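Workshop notebook - Lovport, the sitting corner
July, started after lunch, finished a bit before 5

Picking this up from the page where I had got as far as "clear the corner and see what is left", which was optimistic of me. The corner has been on my mind for weeks. We set it up in the spring as the one part of the workshop where a person could sit down with a cup of something and not be at a bench, and then of course it became the place where everything gets put for a minute. I am as guilty as the rest. I think I left a box of hinges there in May and only found it because I sat near it.

Anyway, the plan agreed with Traian was modest. Keep the seat, keep the round side table, keep the counter behind as a working surface, and make the whole thing look like somewhere you would choose to be. No new furniture, no painting. Just sorting, wiping and deciding where things live. The Jelent people are coming to look at the seating samples later in the month and I would like them to have somewhere to wait that isn't the doorway.

First job was the pouf chair. I do love this chair, silly as it is. It is so puffy that anything you put on it slides towards the middle, and we had tried all sorts on it - a folded blanket (looked like laundry), two thin cushions (slid off), a tray (don't). Today I settled on the orange pillow by itself, stood up against the back. It wants to be a little off straight. If you set it bolt upright it looks like a shop display, and if you let it flop it fills the whole seat and you have nowhere to sit.
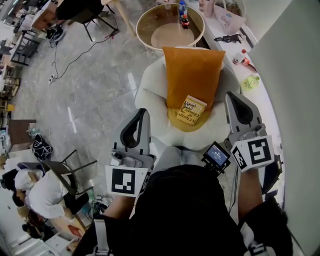
Then the book question, which took longer than it deserved. Traian's view is that a chair with a book on it looks lived in and friendly. My view is that a chair with a book on it is a chair you have to clear before you can use it. We went back and forth over this for a good while, very amiably, and I will admit he has a point about the colours, the pale yellow cover and the orange are lovely together. It is a copy of "A Change of Climate" that has been going round the workshop since the winter. I have read the first half twice and the second half not at all, and I would like it to stop moving so I can finish it.

Note on the seat itself: there is a yellowish patch on the cushion, towards the front. I don't know what it is and I am not going to guess in ink. Plan is to try it with a soft cloth and plain lukewarm water first, working from the outside in, and leave it overnight before doing anything braver. Please don't anybody go at it with the bench spray. The bench spray is for benches, and we have the pale stool as a reminder of what happens otherwise.

Side table. No complaints at all, it sits right behind the chair and the light top brightens that whole side. It does show every fingerprint, being so shiny, and the gold rim collects dust in the little join where it meets the top. A dry brush gets most of it out, then a cloth. Drinks had settled there, the water with the blue cap and the cola, both towards the back edge, and I am inclined to say that is the right place for them. They are within reach of the person sitting and they are off the counter, where I really don't want open drinks near the samples. If two people are using the corner we may run short of room, but the table is the table and I am not starting on a second one.

The counter is the real trouble, as it always is. It is long and white and it invites you. Things on it this afternoon, with what I would like to do about each:

- the pink and white bag with the handle. Cheerful thing, and somebody will want it. If it has not been claimed by the end of the week it goes on the hook by the coats, where its owner can find it.

- the dark and grey tool. Back to the tool wall, please, or if it has no outline on the wall then draw it one. I keep saying this and I will keep saying it.

- the red and white container lying on its side. Stand it up, see what it is, put it with its relations. I dislike things lying on their sides on a surface that people lean over.

- the yellow-green plastic bottle. Same, and a label in proper handwriting if it is anything to do with cleaning.

None of this is a great deal of clutter when you write it down. That is rather what struck me, writing it down. Spread along a white counter it looks like twice as much, and I think half of our trouble in here is that the surfaces are so pale that one stray item shouts at you from the door. The old place at Tawfik had brown benches and you could have lost a bicycle on them.

Back to the book. In the end we compromised, in the sense that I gave way on the principle and got my way on the practice. The chair may have a book on it when visitors are expected, one only, set down at a bit of an angle in front of the pillow with the cover up. On ordinary days it should be picked up and kept somewhere else, and we still need to agree where. I suggested the side table, Traian worries about the drinks, and he is probably right. He also offered to make a small sling to hang off the end of the counter, out of the offcuts from the Esow job, which would hold the paperback and a magazine or two. I said yes before he could think better of it.
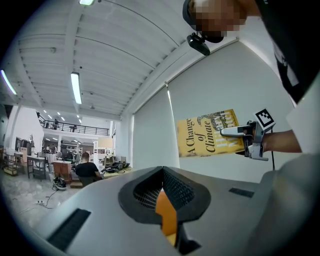
Left to do

Cloth and lukewarm water on the patch, tonight if I remember, otherwise first thing.

Brush the rim of the table again once the counter has been wiped, or the dust just travels.

Ask Traian what depth he wants for the sling. A paperback needs less than he thinks and I would rather it didn't stick out where hips go past.

Find out whether Jelent are sending 2 people or more, and whether they will want to try the pouf chair for themselves. I hope so. I'd like to know what they make of it.

Hinges are now in the hinge drawer.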